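When we moved to Imbridge in May, the garden was the reason I said yes. In the city I had only a balcony, and I believed that a lawn is a thing which takes care of itself. My neighbor Pieter Martens corrected me in the first week, very politely, over the fence.

His advice was to cut less often and leave the grass longer than I find beautiful. I did the opposite. By the middle of the summer I had yellow patches and a water bill I prefer not to write here.
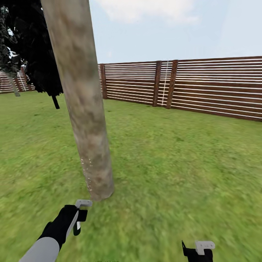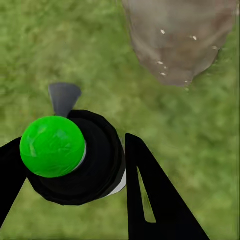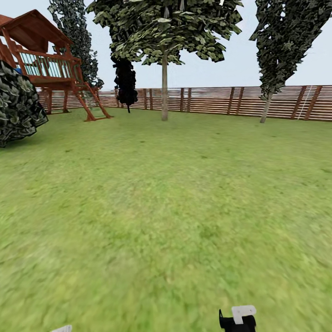

Grass, trees and fence.

So this fall I try it his way. I bought a bag of seed for almost 40 dollars, and I water in the early morning, slowly, two times a week. Pieter says that short watering every day makes the roots lazy. I like this expression, although I am not sure if a root can be lazy - in my language we would say spoiled.

The other change is the leaves. Before, I collected every one of them. Now I push them under the shrubs and let them stay until spring. My wife thinks I have found a scientific excuse for not working, and I have no good answer to her yet. On Saturday I must clean the gutters.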